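Cuaderno de taller - celda de dos brazos, proyecto Clastside

Vale, lo apunto en caliente porque si lo dejo para mañana se me olvida la mitad. La pinza derecha se ha vuelto a quedar enganchada en un estado en el que cree que está cerrando y no cierra. Sin alarma, sin parada, sin nada en pantalla. El brazo tan feliz, siguiendo la trayectoria como si llevara algo entre los dedos (¡y no llevaba nada!).

Empiezo por lo que sé seguro. El controlador de Puvance manda la consigna de apertura y espera una respuesta del motor de la pinza. Si la respuesta no llega, tendría que saltar el fallo de comunicación a los 4 ciclos perdidos, eso lo puse yo mismo en la configuración antes de Navidad y estaba muy orgulloso. Pues no salta. He mirado el registro y el driver, cuando pierde un paquete, repite el último valor bueno y lo da por fresco. O sea que el contador de ciclos perdidos se pone a cero cada vez con un dato viejo. Precioso. Me he quedado un rato mirando la pantalla con cara de tonto.

La línea donde se ve mejor es la 765 del registro de la mañana: posición de la pinza clavada, idéntica hasta el último decimal, mientras la corriente cambia. Eso con un sensor de verdad es imposible, siempre baila algo. A partir de ahí todo lo que sigue es basura y hay que tirar el episodio entero. No intentéis salvar el trozo de antes, que ya lo intenté yo la otra vez y luego los tiempos no cuadran con las cámaras.

Lo que he probado, por orden y sin maquillar:

Primero, cambiar el cable de la pinza derecha por el de repuesto. Me puse contentísimo porque aguantó toda la primera tanda, y en la segunda volvió a pasar. Así que el cable no era, o no era solo el cable. El viejo lo he dejado en el cajón con cinta roja, por favor que no vuelva a la caja de los buenos hasta que lo midamos.

Segundo, bajar la velocidad del bus. Con esto falla menos, pero los dos brazos van a tirones y en las tareas con las fundas de plástico se nota una barbaridad, porque resbalan y hay que corregir deprisa. Lo he devuelto a como estaba.

Tercero, intercambiar las pinzas, la derecha a la izquierda y al revés. Y aquí viene lo interesante: el fallo se queda en el lado derecho. Así que la pinza está sana y hay que buscar aguas arriba, en la placa o en el conector de la placa. Apuesto por el conector, que tiene un poquito de juego si lo mueves con la uña. Las pinzas están otra vez cada una en su sitio.

Ahora la parte seria. Mientras esto esté así, la pinza derecha puede cerrar de golpe cuando vuelve la comunicación, porque le llegan las consignas atrasadas todas juntas. A mí me ha dado un susto con la mano cerca, sin llegar a pillarme, pero cerca - demasiado. De momento, las manos fuera del recinto con los motores activos, aunque el brazo parezca dormido. Seta pulsada, potencia cortada, y entonces se recoloca lo que haga falta. También he bajado el límite de corriente de cierre, con lo que agarra más flojo. Si se os caen cosas, es por eso, no lo subáis.

He metido un parche feo: si la posición se repite idéntica durante 2 segundos con consigna en movimiento, parada de los dos brazos. Dos segundos es una eternidad, ya lo sé, pero con menos me saltaba en falso cada vez que la pinza apretaba algo rígido contra el tope. Habría que comparar también la marca de tiempo del paquete y eso toca código de Utham, que no quiero tocar sin copia.

Pendiente: pedir conectores a Mnguni, hacer la prueba larga de 4000 ciclos en vacío con el parche puesto, y revisar si el lado izquierdo tiene el mismo driver (me temo que sí). ¡Ah! Y el umbral de la parada está en el fichero local, todavía no lo he subido al repositorio.

La celda, con las fundas y el resto del material sobre el mármol:
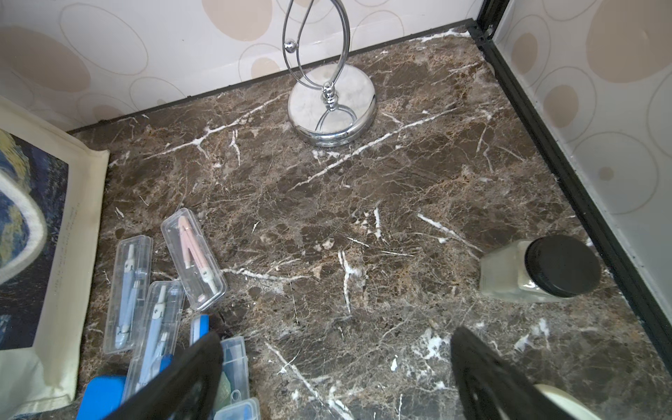
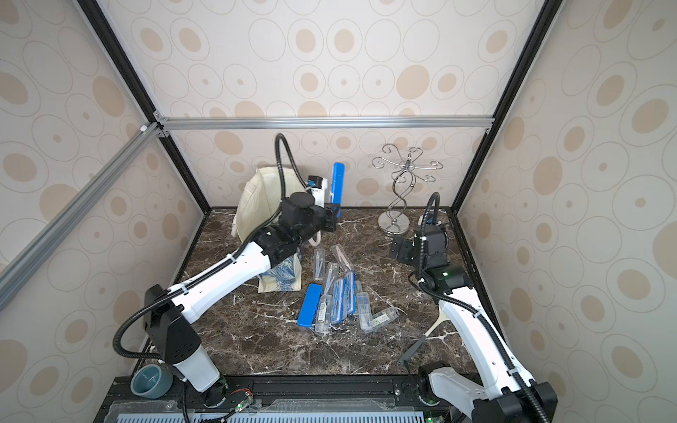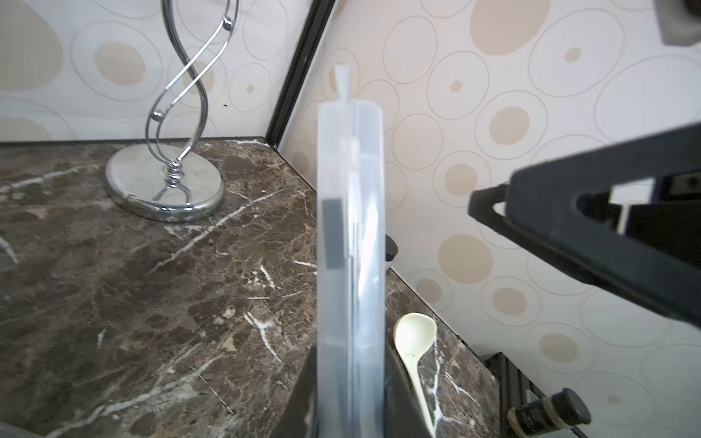
Taller de Clastside, mayo

Releo y me falta una cosa. Después de cada parada hay que volver a referenciar la pinza derecha, porque arranca con el cero donde le pilló. Se hace con la potencia puesta y nadie dentro del recinto: abrir del todo, esperar, cerrar en vacío, abrir otra vez. Si el segundo valor de apertura no coincide con el primero, apagad y dejadme una nota en la mesa, que lo miro al llegar.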